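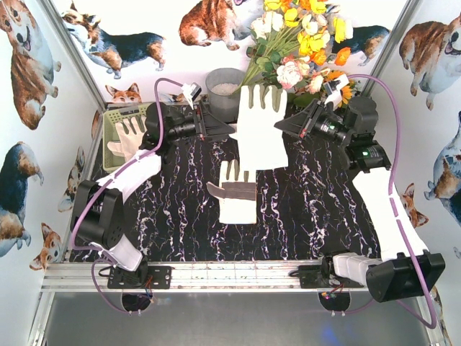 The reply to the May entry held that 9 rinses were excessive for the Pledau cotton and that residue should be weighed after each cycle. The point is accepted.

Wednesday, 14:00. Lint from the Novberg drum was collected on the fine filter and dried before weighing. Total for the batch: 729 mg, against nearly 200 mg for the Ertürk method.

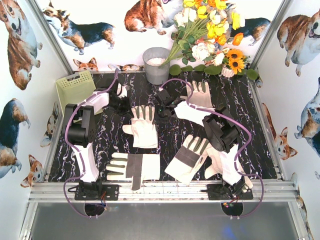

White glove-like piece at the gripper, patterned walls behind.

The difference is too large to attribute to the balance. The filter seal is suspected - it was refitted on Monday without a note in the log - and the blank
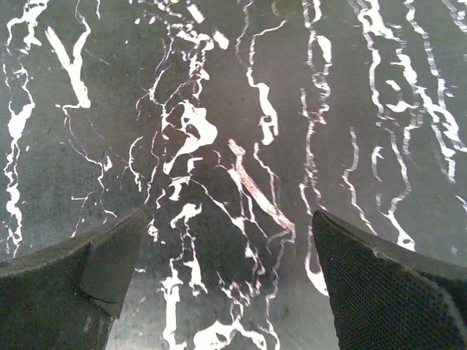 will therefore be repeated with the old seal before any figure is sent to Rirkau. Cycle counter at close: 2,576.

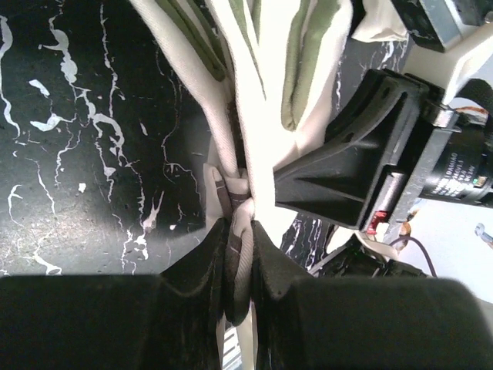

White cloth with olive-green stripes, fine diagonal weave at the edges.

Water hardness still to be entered.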